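We use cookies to keep you logged in and to remember which threads you've read. Accept | Manage

Search the boards... Advanced

Parenting Books > Teens > "The Long Driveway"

fatholm_mom
Has anyone finished The Long Driveway? Our small group at Fatholm picked it for February. I have 2 girls, 13 and nearly grown, and I'm stuck on the chapter where you hand over the house budget for a month. Mine would spend it all on cereal.

skunier40
Finished it. It's 402 pages and 40 of them are worth your time. The budget chapter is in the 40.

plainoatmeal
Disagree. The budget chapter reads like it was written by a man whose wife does the shopping. The prayer chapter is the good one, and he hardly quotes himself in it.

skunier40
He quotes himself in the index.

fatholm_mom
So do I do the budget thing or not?

Schmieder_Dad
We did it. We ate a lot of toast and my son learned what dish soap costs. He also informed me that I tithe "like a guy who's being watched." I haven't recovered. I'd do it again, with a smaller budget.

plainoatmeal
That's a lesson from your son, then, and the book gets the credit.

Schmieder_Dad
I paid full price for it. Let it have something.

fatholm_mom
Okay, we're trying it. Plerkora bookstore has the workbook too — is it any use?

skunier40
Blank lines, mostly. Buy a notebook. 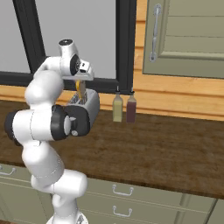

Toaster on the counter, kitchen render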